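Neltport Makers Board > Paper & Wire > Stems and small parts

Thread: Mint green bits on wire, what glue?

fengying_h
Joined June
Posts: 697
We had the big white table for the evening, so I finally laid out the little green pieces. Flat oval base, thin gray wire sticking up. My plan was to stand them in a row against the perforated panel. My plan was not consulted. 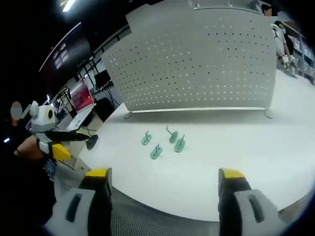
Reply 1

sille_z
Those wires don't all go the same way. Straighten them first, glue second. Pliers, not fingers.

Reply 2

muchen.wan
Disagree. Let them lean. A row of perfectly upright stems looks like a parking lot. Tacky glue, a big blob, go have dinner.

Reply 3

sille_z
A big blob is how I got a stem that lies down whenever someone shuts a door.

Reply 4

fengying_h
Noted, both of you. Separate problem: the thin upright stem with the small green piece near its top. Chunhua says trim it, I say leave it — we are no longer discussing it at meals. Crumpled green scraps on the floor too, and I refuse to say whose.
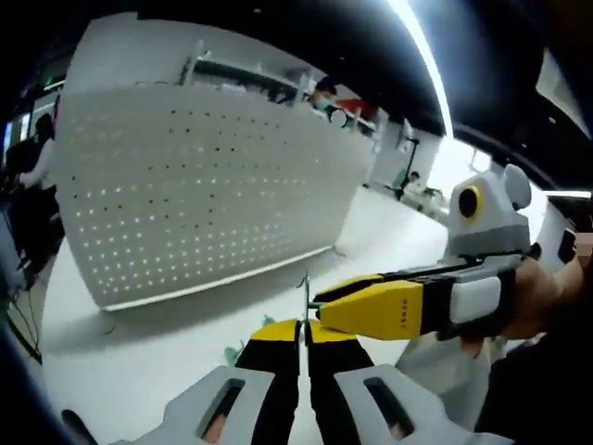

SCRAPS, TRIMMING AND OTHER REGRETS
(split from Stems and small parts by lanying_tang)

chunhua_f
For the record, I said trim it a little.

lanying_tang
You can always cut later. Keep the scraps in a jar, they make decent filler around a base.

muchen.wan
I have three jars of filler. I have never filled anything.

fengying_h
Leaving it tall. Chunhua has been informed by way of this thread.

chunhua_f
I have the scissors.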